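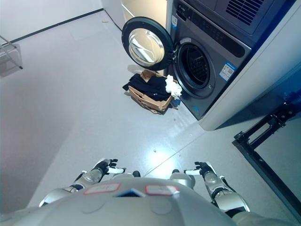
Figure 1. Head camera view at the laundry station: washer door open, clothes in the cardboard box, both hands open.

Does More Laundry Help? Collecting Demonstrations for a Two-Armed Loading Task
Cleiton Pacheco and Neusa Seixas
Project report, Hasbridge robotics lab course

1. What we set out to do

The course handout says that a policy trained by imitation gets better as you feed it more demonstrations. We were asked to collect a set for one household task and report on it. We picked loading a front-loading washer, partly since the Stockdale room already had one and partly because the earlier group's report on the same task claimed results we had trouble believing. Their report gives a success rate but never says what was in the box, how it was placed, or who decided that a try had succeeded.

Our question was smaller than theirs. We wanted to know how much of a demonstration set is new information and how much is the same motion recorded again.

2. Setup

The robot stands facing the washer and is driven by a person wearing the Zedport gloves. Clothes start in a low, open cardboard box on the floor in front of the machine (Figure 1). The door starts fully open in every episode. We left door opening out of the task, and any reader comparing our numbers with other work should keep that in mind, as it is probably the harder half.

An episode begins with both hands open and ends when the operator calls it. Recording and labeling were done in Cestadum, the lab's logging tool. It saves the head view, the joint positions and a label of "good," "partial" or "discard."

3. Collection

We recorded 2167 episodes, most of them in April. Neusa drove the larger share. Cleiton's early episodes are slow and have long pauses over the box, and we argued about whether to keep them. We kept them. A set made only of smooth runs by one practiced person looks nice in a plot but teaches the policy very little about what to do when a sleeve slips.

The box was supposed to be moved between episodes. Reading back our own logs, we found that on one Saturday it was left in the same place for 53 episodes in a row. Cestadum did not flag this, and neither did we at the time. Those episodes are still in the set with a note attached.

Dark clothes were a separate problem. When several black items lie in a pile, it is hard to tell from the head view where one ends and the next begins, even for us. The operator standing in the room can walk over and look. The policy gets only the camera. So some of our "good" episodes record a choice made with knowledge that is missing from the data — a weakness we suspect is common and seldom written down.

4. Labels

We each labeled the same sample of episodes without talking to each other. We disagreed most on "partial." Cleiton used it when anything was left hanging over the rim, Neusa only when an item fell on the floor. Neither reading is in the handout. We settled on the stricter one and relabeled, which took longer than we had planned for.

5. What we think it shows

We trained 3 policies, on a quarter, half and all of the set. The step from a quarter to a half helped. The step from half to all was too small to separate from run-to-run noise, given that we only had time for 5 test runs per policy. We would not put a percentage on that and we don't think the earlier group should have either.

It may be that more episodes would help if they differed more. Our set can't answer that, because we did not control for variety from the start. Box position was written down as free text ("a bit left," "closer") and is useless for sorting.

6. For the next group

Mark box positions on the floor with tape and log the mark. Agree on the labels before recording. Write down the clothes used in each session, with colors. Budget a full week for relabeling.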